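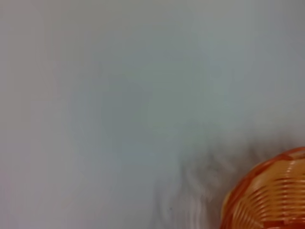 Section 6. Recording examples at the station

Revised 6/18/20. Applies to the Irnell recorder with the wrist camera fitted.

Read this section before the first session, even if you have used the Brandlow recorder. The sales sheet says "just show it the task." Ignore the sales sheet. The recorder saves whatever the camera sees, and the learning system copies whatever was saved, mistakes included.

Before you start

1. Turn on the arm and wait for the green light. If it blinks for more than a minute, see Section 3.

2. Clear the work surface of anything that isn't in the task list. Wipe it down. Crumbs and specks show up more than you'd think on a pale top.

3. Open the camera view and check focus with the wrist held still. The software will report "Focus OK" on a view that plainly isn't. Use your own eyes.

4. Set the episode limit to 600 frames. The factory setting is 900, and we have yet to see the last third of those contain anything but a parked arm.

Note: A plain surface gives the tracker very little to hold on to. If most of the view is blank tabletop, expect the position readout to drift. The Espinoza add-on claims to fix this. We tried it in November and could not see a difference.

Recording

5. Place the items for the task. Change the layout between episodes. Thirteen near-copies of one layout teach the system one layout.

6. Press Record, pause, then begin. Move at half the speed that feels natural. Fast wrist moves smear, and no setting in the menu brings the detail back.

7. Keep the target in view as you approach. A basket that shows only as a curve of rim in the corner may be enough for you to know where it is. Don't assume it is enough for the model.

8. Press Stop and mark the episode Keep, Doubtful or Discard.

CAUTION: Do not reach into the work area while the Record light is on. The arm does not know your hand is there.

Checking what you have

9. Play back each episode once at full length. The quality score is no substitute. It gave high marks to clips in our Culthorpe set that had no usable view of the object at all.

10. Don't throw out a whole episode over a few blurred frames. Discard it if the blur covers the grasp or the release.

11. Write the number kept in the log. Our last full set came to 624 kept episodes. Whether that is enough depends on the task, and the "Ready to train" message should not settle it for you.

Note: Discarded episodes stay on the drive until you empty the bin by hand. See Section 8.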